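### 4. Preparación, limpieza y registro de los ejemplares

Esta sección se aplica a todo lo que entra en el depósito con el programa de catálogo Forkamano ya instalado. Si todavía no ha creado la base de datos, vuelva a la sección 2. Los ejemplares prestados por terceros siguen el procedimiento de la sección 6.

#### 4.1 Antes de empezar

Necesita lo siguiente:

- una mesa despejada, seca y con buena luz
- dos paños de microfibra limpios, sin suavizante
- una brocha plana de pelo suave
- fundas transparentes del tamaño adecuado
- lápiz blando (no bolígrafo)
- el lector de códigos de barras, cargado

Lávese las manos y séquelas bien. No use crema. Los guantes de algodón no se recomiendan para papel: restan tacto y enganchan las esquinas de las páginas.

> **Precaución:** no coloque bebidas en la mesa de trabajo, tampoco con tapa.

#### 4.2 Limpieza en seco

1. Apoye el ejemplar cerrado sobre la mesa, con la cubierta hacia arriba.
2. Sujete el lomo con una mano y pase la brocha desde el lomo hacia el borde exterior. No vuelva hacia atrás con la brocha cargada de polvo.
3. Dé la vuelta al ejemplar y repita en la contracubierta.
4. Pase el paño doblado por los tres cortes, con el libro bien cerrado.
5. Sacuda el paño fuera de la sala. Cámbielo cuando la superficie quede gris. 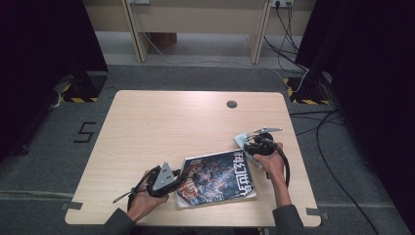 6. Si queda suciedad pegada en una cubierta plastificada, humedezca apenas una punta del segundo paño con agua destilada y frote en círculos pequeños. Seque enseguida.
7. En cubiertas sin plastificar no use agua. Anote la mancha en el campo *Estado* y siga adelante.

**Nota:** los restos de adhesivo de etiquetas antiguas se dejan como están hasta que los revise Peninah Kimaro. El disolvente que se compraba antes amarilleaba el papel en pocos meses.

> **Precaución:** si aparece moho (puntos verdosos o negros, olor fuerte), no cepille. Meta el ejemplar en una bolsa, ciérrela y llévela al armario de cuarentena. Limpie la mesa antes de continuar con otro.

#### 4.3 Elección de la funda

Las revistas y los cómics grapados van siempre en funda. Los libros en rústica solo la necesitan si la cubierta está suelta o rasgada.

1. Mida el ejemplar por el lado más ancho, contando el lomo.
2. Elija una funda que deje un poco de holgura por cada lado. Si hay que empujar, es pequeña.
3. Introduzca primero el lomo y deslice la funda despacio.
4. Doble la solapa hacia atrás sin presionar el borde superior de las páginas.

Las fundas se piden a Hassanpour en paquetes de 20. Avise a Dennis Mollel cuando se abra el penúltimo paquete; el pedido tarda y en enero el almacén cierra varias semanas.

Las fundas viejas de PVC - se reconocen por el olor y porque se quedan pegadas a la tinta - deben retirarse. Si al separarla la tinta se levanta, pare y deje el ejemplar dentro.

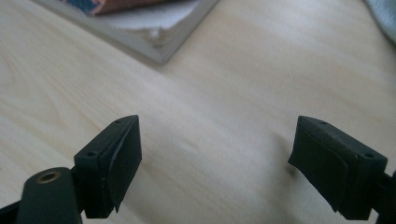 #### 4.4 Registro en Forkamano

1. Abra **Catálogo > Nuevo ejemplar**.
2. Coloque el cursor en el campo *Código* y lea el código de barras con el lector. El número aparece seguido de un salto al campo siguiente.
3. Compruebe el título y la edición que propone el programa. Las reediciones comparten a veces el código con la edición anterior; en ese caso manda la fecha de la página de créditos.
4. Elija el formato: *Libro*, *Revista* o *Cómic*.
5. Rellene el campo *Estado* con una letra de la A a la D (tabla del anexo 2).
6. Escriba la ubicación con estante y balda, separados por un guion, sin espacios.
7. Pulse **Guardar** y espere a que la barra inferior vuelva a estar en blanco.

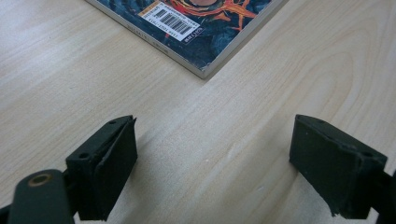 *Figura 4. Código de barras en la contracubierta de un libro en rústica.*

Si el lector no responde, limpie la ventana con un paño seco y acérquelo de nuevo con una ligera inclinación. El plástico de algunas fundas produce reflejos, de modo que conviene leer el código antes de enfundar. Como último recurso, teclee los dígitos a mano y pulse **Validar**.

| Mensaje | Qué hacer |
|---|---|
| *Error 232* | El código ya existe. Busque el ejemplar y use **Añadir copia**. |
| *Sin datos* | Rellene título, autor y editorial a mano. |
| *Ubicación llena* | Elija otra balda o aumente la capacidad en **Ajustes**. |

**Nota:** la licencia actual admite 1.510 fichas. Al acercarse al límite, el programa muestra un aviso amarillo en la pantalla de inicio. La ampliación la tramita Pendo Nyanda.

#### 4.5 Colocación en el estante

1. Escriba la signatura a lápiz en la esquina superior interior de la última página, nunca en la cubierta. En los ejemplares enfundados, ponga la etiqueta sobre la funda.
2. Coloque los libros en vertical y sin apretar. Debe poder sacar uno tomándolo por el centro del lomo.
3. Guarde las revistas en las cajas Usholm, con el lomo hacia el fondo y un cartón de apoyo detrás.
4. Los formatos grandes van tumbados en la balda inferior, en pilas bajas.

Para hacer la copia de seguridad al terminar la jornada, pase a la sección 5.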